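Povatport cell, May, gripper comparison, 14:50

Sistar fingers on the left arm, Tidness on the right, same controller settings. Task is foil packets out of the turquoise basket. Grip force limit at 50 on both. 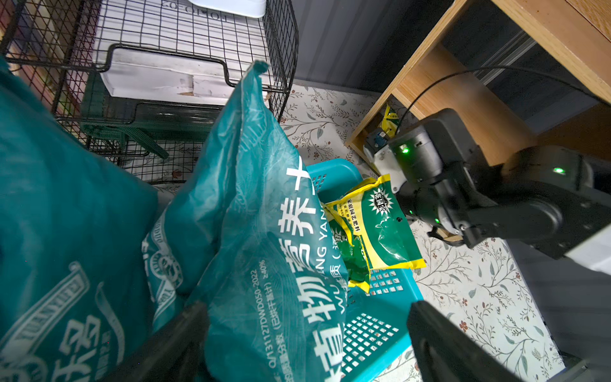
Sistar holds flat packets well but slips on a creased edge. Tidness closes more slowly and needs the approach lowered by 5 mm. Left wrist cable still too tight past joint 5. 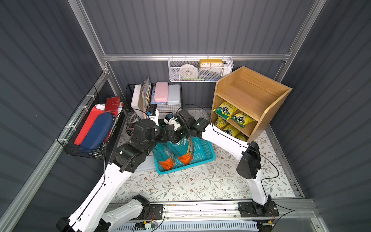
Offset saved as profile 702. Both arms over the basket leaves little clearance, so cap speed at 92 mm/s until the Tamihana collision check is in. To do: reroute cable, repeat with grippers swapped.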